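4.2 Where the washing-up goes

I had planned to give this section over to sinks, because sinks were what I'd asked everyone about in February. But when Marisol Kincaid and I sat down with the home visit notes we kept drifting a foot or so to the side, to the bit of worktop where things land after they've been washed (or after somebody has decided they're washed enough, more on that in 4.3). People in the Govaneck flats talked about that patch with real feeling! One woman called it her "car park". Another told me her marriage would be better with a second one.

We visited 10 households, and I'd expected racks. What I kept meeting was mats. Greenberg's survey of small kitchens, which I lean on a lot in section 2, treats the mat as a stopgap, something you buy while you're waiting for a proper rack to turn up. I don't think that fits what I saw. A mat has no slots, so it never tells you where a plate belongs, and you end up propping one thing near another and hoping. Bowls are the worst for this. They go upright, or on their sides, or upside down, and I met two sisters sharing a kitchen who had fallen out over exactly that.

The other thing about a mat is that it spreads. A rack stops where its wire stops, but a mat sits flat and quiet and before long it's most of the worktop, with the soap and the cooking oil pushed along to the window end. Chopping then has to happen somewhere else, or wait. Davina Rennie, who did the Sesden Road visits with me, started calling this "creep" in her notes and I've pinched the word. Figure 3 is a good case of creep, and also of what I'm calling mixed standing, where big flat dishes and small deep bowls share the same surface with no rule between them. It also shows why I've stopped writing "clean dishes" for whatever is on the mat: the white oval one still has a smear of brownish residue and dark specks in it.
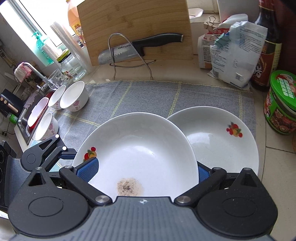

Figure 3. Mixed standing on a grey drying mat: fruit-patterned dishes, pink-flowered bowls, and a bamboo board upright against the wall.

Boards and knives seem to escape all this. In the notes they nearly always have a spot of their own, often a stand at the back, and people could tell me where that spot was without looking round. Ask the same people where the bowls lived and I got a wave of the hand. Ferkau makes a similar point about tea towels, though for her the question is who hangs them up, and I'll come back to that in section 5.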